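An afternoon at the Corik open lab, trying out grippers

I got to the Corik building in Clurkau a little after lunch, later than I wanted, and the first demo was already over. No matter. There were 14 stations still to try and the people running them were happy to let visitors get their hands on everything, which is my favorite kind of open day!

The big arms by the entrance drew the crowd. I watched one stack trays for a while and then wandered to the back, where the hand-held tools were. If you haven't used one, you carry the gripper around yourself, squeeze a trigger, and a camera mounted on it records what the fingers do. I had read plenty about these and never held one.

Three tools, one table

They had 3 of them to compare. The Wojcik has long parallel jaws and feels very solid, but my wrist was complaining within minutes. The Skoko is lighter — you could wave it around all afternoon — and its trigger has a nice soft start, so you can close down slowly on something you don't want to crush. The third was the lab's own build, with flat black fingers, orange ridged pads at the tips and a square marker on each finger for tracking the opening. That was the one I kept going back to.

We worked through household stuff: a small white pitcher, a folded towel, a cork coaster, plastic bottles. The towel was easy with all three. The coaster was miserable with all three (flat round things on a flat table, good luck). The bottles were where I started to feel a difference. With the Wojcik I tended to catch the shoulder and tip them. The ridged pads gave me a good hold on a rounded body even when I came in a bit crooked, and after a few tries I stopped thinking about the angle at all.
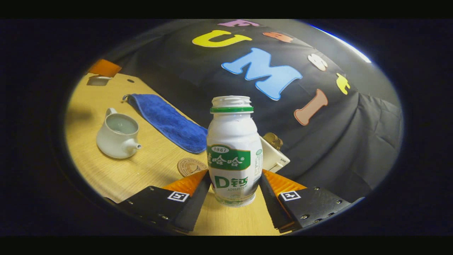 The camera question

I spent longer on the lens than on the fingers. The wide round view bends the table like crazy toward the edges, and at first I found it hard to judge distance on the monitor. The Skoko comes with a flatter lens at 88 degrees and everything looks more natural, but you lose track of what's beside the object. I'd take the wide one. Both were running at 60 frames per second and neither felt laggy.

Things I'd still like to know: how long the pads last, and whether the markers stay readable once they get scratched up. I asked about replacement pads and was told they swap in with a screwdriver, though I didn't see it done.

Parking is behind the building and fills up early. Coffee was free, and the next open lab is in April.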